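维护手记：那只手到底该多久保养一次

Koradwood 的通讯每期都给我们留一栏，上期写的是充电桩，这期编辑点名要写机械手。我答应了，条件是不许把稿子改成宣传稿。

先说背景。厂家 Prirnovon 给的维护手册上写着，手部每运行552小时做一次“全面检查”，检查内容占了两行半：目视外壳，活动各关节，如有异常请联系售后。我把这两行半读了好几遍，也没看出“全面”在哪里。培训那天 Bent Toft 问讲师，手指回零偏了多少算异常，讲师说系统会自动判断。后来我们翻了日志，系统的判断标准是电机电流超限才报警。也就是说，手指已经歪了，只要电机还推得动，它就认为一切正常。

所以我们自己定了一套做法，写在这里，供别的班组参考，也欢迎来挑毛病。

第一步是断电，然后等。手册说等控制器指示灯灭，我们多等2分钟再动手。Liv Tangen 觉得这是迷信，我承认没有数据支持，但规矩先这么放着。

第二步清关节缝。手指一节一节叠起来，节与节之间的缝最容易进灰，而我们走廊里的灰里还混着上面线槽施工掉下来的碎屑。用软毛刷，从指尖往掌根方向刷，不要用压缩空气。销售演示时用的就是压缩空气，吹得很漂亮，碎屑吹到哪里去了，他没有说。

第三步查腕部。这里我最不放心。手和手臂靠腕部的连接件固定，厂家的说法是“免维护”。我干这行这些年，凡是写着免维护的东西，多半是指厂家不打算来维护。Brorkura 那边的同事用记号笔在连接处画了一道对位线，每次检查看线有没有错开，土办法，我们照抄了。第一次复查就发现错开了一点，重新紧固以后再没动过。是出厂就没拧到位，还是振动造成的，我不知道，售后也没给出答复。

第四步才是回零和校准。让四根手指伸直，大拇指张开，看它们是不是停在该停的位置。别光看屏幕上的读数，要看手本身。
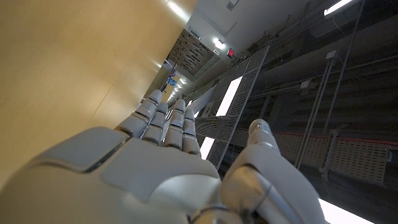

屏幕显示零度的时候，小指曾经比零位多弯了一截，肉眼都看得出来，软件里却是绿色的勾。Eyvindur Fogh 重新跑了一遍校准程序，读数没变，小指也没变。最后是把指根的线缆接头拔下来重插，再校一次才恢复。因此我们的检查表上加了一行：校准前先查接头。这一行手册里没有，我已经写邮件建议加上，目前收到的是自动回复。

还有更换周期的问题。销售材料里说指节衬套能撑很久，附了一张曲线图，横轴没有单位。我们的计数器上现在是1,796次完整开合，第一套衬套已经有了旷量，用手轻轻一晃就能感觉到。这只是一只手的情况，不能拿来下结论，也许是我们这批装得不好。可是要我照那张曲线图安排备件预算，我不签字。暂时的做法是库房常备6个衬套，用掉就补。

有人问我，既然这么多意见，为什么还用。因为设备已经买了，走廊巡检和开关柜门的试运行也排进了计划，我的活儿是让它别在半路上出毛病。至于它是不是真比派个人走一趟省事，Rosalie Haslinger 正在统计维护工时，九月出数。她答应把我们擦手指、拔接头、等电话的时间全部算进去，之前那份评估报告里，这一栏填的是零。

检查表的电子版放在共享盘的维护文件夹里，文件名带“手部”两个字。打印的话请用最新一版，旧版第三步还写着“腕部免检”。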